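Ollermont keeper Milošević out until December

22/10/2024

Ollermont will be without goalkeeper Bujar Milošević until December after the club confirmed he has broken a finger on his left hand, an injury picked up in the eighty-ninth minute of a match they were already losing.

Milošević, who has started every league game this season and complained to the referee in most of them, was hurt tipping a free kick over the bar in Saltby's 4-0 win at the Ultosico Ground. He played on. The corner that followed produced the fourth goal, so the save can be said to have delayed matters by a little under a minute.

A scan the next morning showed a clean break. The club expects him to miss up to seven matches, including the cup tie with Harrow Vale that the marketing department has spent a month describing as unmissable.

Manager Gulyás took the news in his usual style. "He is our best player, so naturally it is him," he said. "If you had asked me to pick one finger in the whole squad to keep safe, it would have been that one. Now we move on to the others."

The others, for the moment, means Menon, a nineteen-year-old who has sat on the bench since August and whose senior career so far consists of one pre-season friendly, abandoned at half-time when the floodlights failed. He had not conceded at that point, and the club website lists it as a clean sheet. 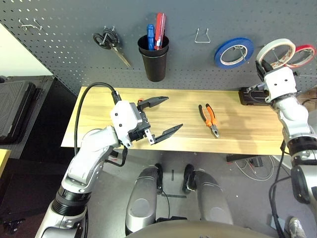 Ollermont did look at bringing in a keeper on loan. Two were approached, according to Gulyás. One preferred to stay where he was and fight for his place as third choice, and the other's club asked for a fee that the manager described as "a joke, but told with a straight face". The emergency loan rules would still allow a signing before the cup tie if Menon were also to be injured, a sentence Gulyás asked reporters not to say out loud near the training ground.

The defeat leaves Ollermont fourth from bottom with one win from eleven. It was watched by 2,894, down from 3,321 for the previous home game, and a fair number of those had found the exits by the time Saltby's third went in. The away end stayed put and sang Milošević's name after his late save - it seemed to be meant kindly.

Captaincy passes to right-back Tom Arkell, who at least has experience of the job. He wore the armband for 40 minutes last spring before being sent off.

Milošević himself has been told he can run and kick but not catch, and will train with the outfield players while the finger heals. He has already asked to be considered up front. Ollermont have scored six league goals all season, and Gulyás did not rule it out.

They travel to leaders Brackwell next. Menon will start, and his parents have asked for tickets.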